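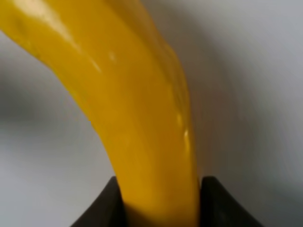 Irén Fodor has heard enough about miracle sprays, and she would like the makers of household cleaners to show their test results or drop the word "streak-free" from the bottle.

Kitmont, the product testing group where Fodor runs the home care desk, put 17 all-purpose kitchen sprays through a month of wiping in March. Testers logged 1,817 wipes on counters, stove tops and sinks. In 1,692 of them, plain warm water and a clean cloth did the job as well as the spray.

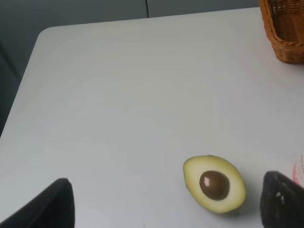 Photo: Kitmont

Zarkby, whose lemon spray sells for up to three times the price of store brands, says its formula "lifts grease at the source." Kitmont asked what that means and got a brochure.

Flornent says its refill tablets replace 3,000 bottles. It did not say over how many years, or in how many homes.

"Maybe these claims hold up," Fodor said. "We'd like to see the work."

The full results are free on the Kitmont website. Makers who want to send in their own data can write to the home care desk.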